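Visit to the Jikeck workshop, Pamivville

Notes from our October visit, written up for those who could not make it.

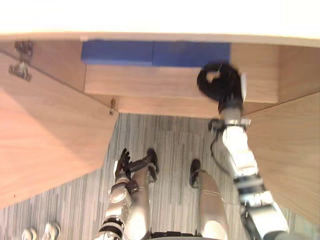
We had asked to see how one machine is kept running from week to week, and Jikeck took us at our word. There was a short welcome by the door, coffee, and then nearly the whole visit was spent at one station on the ground floor, the furniture station, where a humanoid robot practises with drawers, doors and small household items. Deok-su Um looks after it and did most of the talking.

The station is a plain thing. There is a wooden unit with a drawer and doors, a striped carpet, and enough floor for the robot to stand square to the front with a person beside it. Blue tape runs along the top edge of the drawer front. The carpet was there when Jikeck took the lease, and Deok-su decided to leave it down. The robot's walking settings had to be done again for it, as the feet grip differently than on the hard floor next door, and that took him most of a fortnight.

The jobs given to the robot are small ones. Handling a coiled cable at the drawer is the one they come back to most. Deok-su said cable is harder than it looks from across the room. A box stays the shape it was when you picked it up, but a coil sags and opens, and a loose end can catch on a door or on the robot's own wrist. They wind the coils by hand before each run and try to wind them the same way, although two people never quite manage it.

Each day starts with the same checks, and we were shown the sheet. The machine is lifted on a hoist and each joint is moved slowly through its range with the power low. Someone listens while this is done. Then the fingers are opened and closed, the hand cameras are wiped, and the cable along the right forearm is looked over from wrist to elbow. That cable has been replaced 6 times. It runs on the outside of the arm, and reaching low down rubs it against the shell. Deok-su has tried sleeves, clips and a longer loop. The longer loop lasted best but hung down towards the knees, so he went back to a shorter one and now changes the cable before it wears through.

Spare parts come from two firms. Cesico supplies the cables and connectors, and Işık makes the finger pads, which are moulded to order and take a good while to arrive. There were 39 pads in the cupboard when we looked in, sorted into tubs by finger. Worn pads are kept as well, with the date written on the back, so that he can see which finger is doing most of the work. On the right hand it is the thumb, by a long way.

After the checks comes setting up. The robot has to know where the furniture is, and the furniture does not stay put. Doors get pulled, people lean on the top, and the whole unit creeps across the carpet. Deok-su measures from the wall to each front corner with a steel rule and pushes it back by hand if it is out. We asked why it was not simply screwed down. He said they did that in the first spring and the robot learnt to rely on it, then did badly as soon as the unit was somewhere else.

The doors had their own story. The hinges were loosened by too many hard pulls, and one door dropped enough to scrape. The screws now get a turn at the end of each week. He does this with an ordinary screwdriver from the kitchen drawer, as the powered one stripped a hole.

The log book lies on a side table and is still kept on paper. It had reached 353 entries. Most are a line long: pad changed, wrist warm, restarted twice. A few fill a page. The longest is about a shoulder joint that clicked only when the arm was raised across the body, and it took roughly 86 hours of work to trace to a bearing that had been seated slightly crooked. The arm came off and went back on four times before they found it.

Someone in our group asked about safety. There is always a person within reach of the stop button while the arms are live, and that person does nothing else. They wear flat shoes and keep to the side, clear of the doors. The rule about shoes came in after a trip on the carpet edge, with no harm done.

We ran over by half an hour and missed the upstairs rooms, where the software people sit. Jikeck have offered a second date for those who want to see them. If you would like to come, put your name on the list by the library desk. Parking in Pamivville is poor near the workshop, and the bus from the station stops at the end of the road.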